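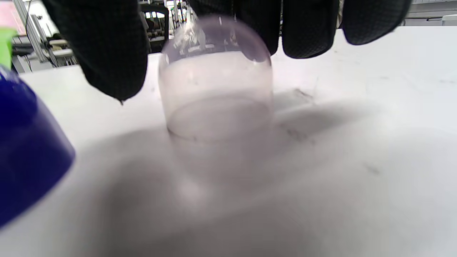

Gloved hand on a clear glass, from the camera on the hand-held gripper.

How I record glassware demos with a hand-held gripper

I've had enough emails about the glass set that I'm going to write the whole thing down and then just send people the link. If you've already recorded blocks or mugs or plastic fruit with a hand-held gripper and you're thinking of moving on to drinking glasses, most of what you know still holds. Glass is fussier though, and I wasted the best part of a December on recordings I ended up binning, so maybe I can save you some of that.

The set I'm talking about is called Miseo (Ieva Luik picked the name, I was out of the room). It's 1895 episodes at the time of writing, all short, all on a tabletop, all with ordinary cups and glasses. An episode is one go at one small job: pick it up, turn it over, put it down somewhere else, hand it to a person, take it from a person. We train on the lot together and the arm at Venholm gets the result.

What you need

A hand-held gripper with the camera fixed to it. Check the screws before every session. I mean every session! Mine worked a tiny bit loose over a week and the view crept downwards so slowly that I didn't spot it until I put a first-day clip and a last-day clip next to each other.

A table with a plain top. Ours is white and matte, and it shows every smudge and scuff, and I've stopped minding. Wipe up spills and crumbs and leave the old marks alone.

Gloves for whoever is handling the glasses. We use dark knitted ones, fairly thin. More on those further down, they caused an argument.

Glasses you don't care about. Charity shops are brilliant for this. Buy odd ones, not boxed sets, and get a mix of straight sides, stems, thick bottoms, thin rims and at least a couple that are an awkward shape to hold.

A dustpan. A proper one with a stiff brush.

Something to write on that isn't your phone. You'll be wearing gloves and you'll have a gripper in the other hand.

Setting up the table

Put the table where you can stay for the whole session and leave the background as it is. I used to hang a sheet behind everything to tidy it up, and the policy we trained on those clips was hopeless as soon as it saw a normal room. Now we let the workshop be a workshop. Metal framing, shelves, chairs, whatever happens to be back there. If somebody moves a chair halfway through the afternoon, lovely, carry on.

Light is the bit I'd spend time on. Clear glass is mostly highlights and whatever is behind it, so your lamps are doing a lot of the drawing. Overhead light gives you a nice bright streak down the curve, and on our tabletop you often get a soft pale reflection under the glass as well. Both are fine. What you don't want is one hard lamp straight behind the gripper, which throws your own shadow over the work and wipes out the rim. Soft shadows from the hand I leave in.

Lock the exposure. Lock the white balance too if your camera lets you, and if it doesn't, at least write down which lamps were on. Our lamps have a bit of a pinkish cast and the glass picks it up, and when the camera was left to decide for itself the same tumbler went from pink to green to grey within one run of clips.

Keep a few other things on the table. Coloured plastic is good. A bowl or cup in a strong colour near the edge of the view, a lid, anything solid. Laimutė Juška looked through our early failures and noticed that the model was quite happy reaching for whatever was lowest and palest on an empty table, and once there was some clutter about in training it had to learn what a glass looks like. Move the clutter between episodes, a bit, not in any clever pattern.

Before you press record

1. Turn the gripper on and open and close it fully, two times. The reading for the fingers should come back to the same value both times. If it doesn't, stop and sort that first.

2. Point the camera at the table and move it about slowly for a few seconds so the tracking settles.

3. Decide what this episode is. Say it out loud. "Take the glass from the hand", "set it down on its rim", whatever it is. We keep a list of tasks and pick from it, and the spoken words get typed up later as the label.

4. Check the lens. Fingerprints on the lens and fingerprints on the glass look very alike when you're going through clips late in the day.

5. Get the other person ready, if there is one.

Recording one episode

Start from a bit further back than feels natural. You want the whole glass in view with some table around it before you move in, as the early part of the clip is where the model gets to see what it's supposed to be going for.

Then approach at an ordinary pace. People slow right down with glass, me included, and you end up with an arm that creeps towards a cup like it's defusing something. Try to move the way you would if you were clearing up after tea.

Close the gripper until it holds and then stop squeezing. If you're coming from the side, go for the straight part of the wall. Rims chip. If you're coming from above on an upturned glass, have a look at how round the bottom end is before you commit, because rounded ones will slip out sideways (ask me about the green goblet, or don't).

Lift, do the job, put it down, open fully, back away. Please do the backing away! I have 38 clips from one session that end the very second the gripper opens, and the model trained with those in would let go and then just sit there with its fingers around the glass, waiting. I cut that session out in the end.

Upside down and the right way up

Half of our tasks involve turning a glass over, and it's the half that was hardest to get right. With a mug you can see the handle and the dark inside. With a clear glass, the only thing telling you which end is which might be one thin grey oval where the rim is. So record plenty with the rim down on the table, plenty with the rim up, and plenty where somebody is holding it just on or above the surface at a tilt.

When a person is holding it, let them hold it however they like. Perihan Ertürk takes hold from above with her fingers spread over the top, I tend to grab the side like a pint, and Priit Stankevičius somehow does it with his fingertips only. All useful. If you coach everybody into one tidy grip you'll get a robot that can only take a glass from your tidiest colleague.

Hands can cover quite a lot of the glass and even quite a lot of the view. I used to throw those clips away and I've stopped. The robot will be taking glasses from real hands, which are large and in the way.

About the gloves

The argument went like this. Bohumila Vávra wanted bare hands, on the grounds that people at home don't wear gloves to put the cups away. I wanted gloves, as I'd just had a stem snap in my palm. We settled on gloves for anything made of glass and bare hands for plastic and enamel, and we wrote it on the episode sheet so it can be looked up later. If you've only got safe unbreakable stuff then do go bare-handed for some of it. For real glass I won't budge.

Dark gloves have one small advantage, which is that fingers show up nicely through or behind a clear wall. One small nuisance too: fluff. It sticks to the glass and every clip in a row has the same little hair on it. Keep a cloth handy.

How many is enough

I record in blocks of ten per object and then swap. Past that my hands start doing the same movement every time and the clips are all cousins. After a block, change the glass, change where you stand, shove the clutter over to the other side and go again. When you're tired, stop. You can hear it in the audio, there's sighing.

Mistakes are worth keeping as long as you mark them. If you miss the glass and then go back and get it, leave the clip whole and write "second try". If you knock it over, pick it up in the same clip if it's safe to. If it breaks, stop recording, put the gripper down well away from the bits, and get the dustpan out before anything else.

Sorting through it afterwards

Do this the same day. I know. I put it off too, and then I can't remember whether "odd one, blue side" meant the bowl or the lamp.

Play each clip at double speed and look for three things. Does the gripper reading match what you see the fingers doing? Does the track jump? Is the spoken label the thing that happened? Anything that fails the first two goes in a folder called "no" and doesn't come out. If only the label is wrong, fix the label and keep the clip, it's perfectly good data for the task you did by accident.

We use Vandex to keep the clips and labels together, a little tool that Ieva wrote for the group, but a spreadsheet did us for months. Columns I'd want from day one: object, clear or coloured, rim up or down, gloves or no gloves, who held it, lamps, anything weird. I didn't have the lamps column to begin with and I've regretted it more than once.

A couple of things I'm still unsure about

Wet glasses. Drops on the outside change the look completely and I've only got a handful of clips. They grip differently as well. If you've done a proper batch of wet ones I'd love to hear how you kept the gripper pads dry.

Stacks. Melis, our older set, has stacked plastic beakers in it and those carried over fine, but two clear glasses one inside the other seem to confuse everything, the depth estimate included. I've parked it until we've got more of the single ones done.

Next job for me is the stemmed glasses again, with a better cloth and slightly thicker gloves. I'll add a section when I've got enough of them to say anything sensible.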